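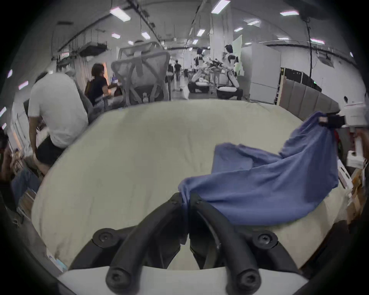

*글: 레누 야다브 (Renu Yadav) · 2019년 4월 27일*

# 손그리퍼로 찍은 천 다루기 영상, 학습용 에피소드로 자르기

천 접기 데이터를 받아서 정책 학습에 바로 넣었다가 손실 곡선이 톱니처럼 나온 적 있으신가요? 저는 꽤 여러 번 겪었어요. 모델을 의심하면서 며칠을 보냈는데, 전처리 스크립트를 다시 짜고 나니까 훨씬 얌전해지더라고요. 그래서 오늘은 제가 쓰는 Skoster라는 작은 도구로 원본 영상을 에피소드로 자르는 과정을 처음부터 적어 볼게요. 파이썬 3 환경이면 됩니다.

## 1. 폴더부터 정리

세션 하나에 폴더 하나, 그 안에 왼손, 오른손, 머리 시점을 따로 둡니다. 이름은 무조건 소문자로요. 예전에 대문자를 섞어 썼다가 서버에서 한쪽 손만 통째로 빠진 채 학습이 돌아간 적이 있거든요 (으으).

```
session/
 left/
 right/
 head/
 skoster.yaml
```

설정 파일은 이렇게 시작하면 무난해요.

```yaml
mask: circle
blur_threshold: 40
min_gap_frames: 7
resample_to: 100
```

`min_gap_frames`는 집게가 열린 상태가 몇 프레임 이어져야 에피소드를 끊을지 정하는 값이에요. 천은 고쳐 잡는 일이 잦아서 너무 작게 두면 동작 하나가 조각조각 납니다.

## 2. 흐린 프레임 골라내기
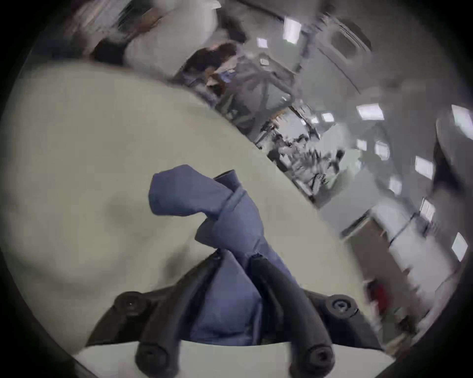 블러 점수는 보통 라플라시안 분산으로 계산하죠. 그런데 화면 전체에 한 번에 돌리면 어안 렌즈 영상에서는 영 엉뚱한 값이 나와요. 손목이 움직이면 뒤쪽 선반과 장비는 줄무늬처럼 뭉개지는데, 정책이 봐야 하는 건 검은 손가락 두 개가 모이는 지점과 거기 물린 파란 천이잖아요. 원형 테두리 바깥의 검은 부분도 점수에 섞이면 안 되고요. 저는 먼저 원 마스크를 씌우고, 손가락 끝 주변만 따로 잘라서 점수를 냅니다.

```
skoster blur session/ --roi fingertips --mask circle
```

임계값 아래로 떨어진 프레임을 바로 지우지는 마세요! `drop` 말고 `flag`로 표시만 해 두면 시간축이 안 깨집니다. 다음 단계에서 이 시간축을 그대로 쓰니까 꼭 남겨 두시고요. 영역 크기는 세션마다 눈으로 한번 확인하는 게 좋아요. 천이 뭉쳐 있을 때랑 넓게 퍼져 있을 때랑 점수 분포가 꽤 다릅니다.

## 3. 양손 시간 맞추기

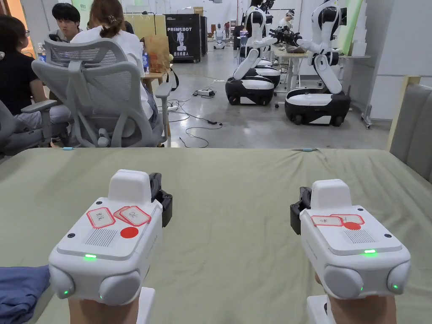
양손 데이터에서 제일 골치 아픈 건 좌우가 뒤바뀌는 문제예요. 스트림 이름만 믿지 말고 머리 시점과 한번 대조해 보시길 권합니다. 시작 부분에서 양손 장비가 나란히 잡힌 프레임을 하나 찾으세요. 검은 집게가 서로 마주 보고 초록 표시등도 양쪽 다 보이는, 딱 저런 프레임이면 기준점으로 좋아요. 거기서부터 한 손씩 집게를 여닫는 구간을 찾아 개폐 신호와 맞춰 보면 어느 쪽이 어느 쪽인지 금방 나옵니다.

```
skoster align session/ --ref head --signal jaw_width
```

결과로 나오는 `offset.json`에서 왼손과 오른손 값을 보세요. 둘이 같은 방향으로 밀려 있으면 머리 쪽 시계를 의심하고, 한쪽만 튀면 그 손의 로그에서 빠진 구간을 찾으면 돼요. 오프셋이 시간이 갈수록 늘어나는 경우도 있는데, 그럴 땐 `--drift linear`를 붙여 다시 돌립니다.

## 4. 자르고, 눈으로 보기

```
skoster cut session/ --out episodes/
skoster preview episodes/ --grid
```

`preview`는 에피소드마다 첫 프레임과 마지막 프레임을 나란히 깔아 줍니다. 첫 프레임부터 이미 천을 물고 있으면 앞쪽 경계가 늦게 잡힌 거라, `pre_roll`을 조금 늘려 주세요. 마지막 프레임이 공중에서 끝나 있으면 `min_gap_frames`를 손볼 차례고요.

각 에피소드는 `resample_to` 값에 맞춰 같은 길이로 다시 샘플링돼요. 긴 동작이 많은 세션이라면 이 값을 올려 보세요. 저는 원본 길이도 메타데이터에 같이 적어 둡니다. 나중에 속도를 복원하고 싶어질 때가 있더라고요.

리샘플링 코드에서 회전은 꼭 slerp로 보간하세요. 메흐란기즈 케르마니(Mehrangiz Kermani)가 제 초안을 읽다가 쿼터니언을 그냥 선형으로 섞어 놓은 걸 잡아 줬어요. 부호 뒤집힘 검사도 그때 같이 넣었고, 지금은 `--quat-check`가 기본으로 켜져 있습니다.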